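Skasberg Round Ottoman: Big, Sturdy, Always Full

Rating: four out of five
Reviewed by Nadine Zoubi

I paid 402 dollars for the Skasberg in December, on the theory that a round ottoman would make the den feel open. There are no corners to bark a shin on, the product page said, and that part is true. My shins have never looked better.

What the page leaves out is that a big round surface at knee height is an invitation. I own a coffee table. I own hooks. Everything that comes through the door goes on the Skasberg anyway, and by dinnertime you would be hard pressed to say what color it is (oatmeal, I believe).

Assembly took 20 minutes, most of it spent on the fourth leg, which had its own opinion about threading. The cover zips off and washes fine on cold. Getting it back on is a job for two people who like each other.

I looked at the Mahasneh first. It costs 269 and is a fair bit smaller, and for a week I told myself smaller would keep us tidy.

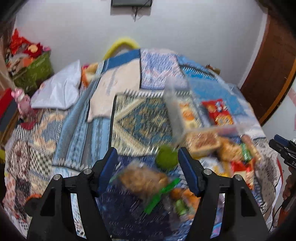
The Skasberg holds the mats, the striped cloth, the fringed things my aunt sends and whatever snacks are in rotation, and it hasn't sagged yet. The foam is firm – too firm for a nap, if you could find a spot to lie down.

One star off for the zipper pull, which came loose in the second wash. Prokell, who sold it to me, mailed a new one without a fuss.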